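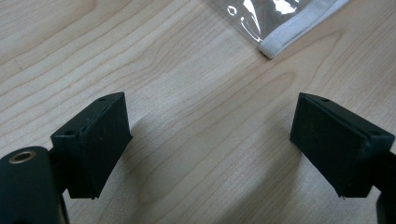 Section 4. Preparing and Installing the Cabin Air Filter

The cabin air filter in the Sandudeo wagon is held in a plastic tray behind the glove box. It cleans the outside air before it reaches the heater and the air conditioner. The replacement filter is made of pleated paper and bends out of shape easily, so it should be unpacked indoors before work on the vehicle begins. A smooth, pale wooden tabletop is a good surface for this step, as grit and loose fibers show up against light wood and can be wiped away before the filter is laid down. Keep the filter in its inner bag until the tray has been removed and cleaned.

This section applies to vehicles with the standard Wisidico heater unit. Vehicles with the Ashby package have a second filter under the passenger seat. See Section 5 for that filter.

4.1 Before You Begin

Park on level ground, set the parking brake, and switch off the ignition. Remove the key and keep it away from the vehicle while the glove box is out. Allow the blower fan to come to a complete stop.

You will need:

Replacement filter, standard or charcoal type
Small Phillips screwdriver
Flashlight
Vacuum cleaner with a narrow nozzle
Clean, dry cloth

CAUTION: Do not disconnect or pull on the yellow connector to the left of the heater unit. It belongs to the passenger airbag system and must be serviced by an authorized Wumgate service center.

4.2 Removing the Glove Box

1. Open the glove box and take out all contents, including the owner's documents.

2. Remove the 2 screws along the lower edge. Place them in a cup or small dish.

3. Unhook the damper cord from the peg on the right side of the box. The cord will draw back slowly.

4. Press both side walls inward until the stops clear the dashboard opening, then lower the box.

5. Lift the box off its hinges and set it on the rear seat.

Note: On vehicles with a lighted glove box, unplug the lamp connector before step 5. Press the tab on the underside of the connector and pull it straight out. Do not pull on the wires.

4.3 Removing the Old Filter

1. Locate the filter cover. It is a narrow black panel with a clip at each end.

2. Squeeze both clips and remove the cover.

3. Slide the tray toward you, keeping it level. Leaves and dust on top of the filter can fall into the fan housing if the tray is tilted.

4. Note the direction of the airflow arrow on the old filter, then lift the filter out and discard it.

5. Vacuum the tray and the opening. Keep the nozzle outside the fan housing.

6. Wipe the tray with the dry cloth. Household cleaners and air fresheners must not be used inside the opening.

CAUTION: If the old filter is wet, or if there is standing water in the tray, do not install the new filter. The drain below the windshield may be blocked. Refer to Section 7, Water Drains.

4.4 Installing the New Filter

1. Remove the filter from its inner bag, holding it by the stiff edges only.

2. Place the filter in the tray with the airflow arrow pointing down.

3. Check that the foam strip lies flat on all 4 sides. A folded strip allows unfiltered air to pass and may cause a whistling sound at high fan speeds.

4. Slide the tray fully into the opening. It should move without force.

5. Fit the cover and press each end until the clip clicks.

6. Reinstall the glove box in the reverse order of removal. Reconnect the lamp, if fitted, and hook the damper cord over its peg before closing the box.

Note: Tighten the screws by hand. Power tools can crack the mounting points.

4.5 Checking the Work

Start the engine and set the fan to speed 3 with the air recirculation button off. Air should flow evenly from all dashboard vents. Run the fan for several minutes. A slight paper odor is normal with a new filter and will fade with use.

If the airflow is weak or the fan is noisy, switch off the ignition and check that the tray is fully seated. If the noise continues, contact a Wumgate service center.

4.6 Replacement Interval

Replace the filter every 14 months under normal driving conditions. In dusty areas, inspect it at each oil change. Where spring pollen is heavy, an additional inspection in June is recommended. Record each replacement on the maintenance page at the back of this manual.

Section revised 27/04/2024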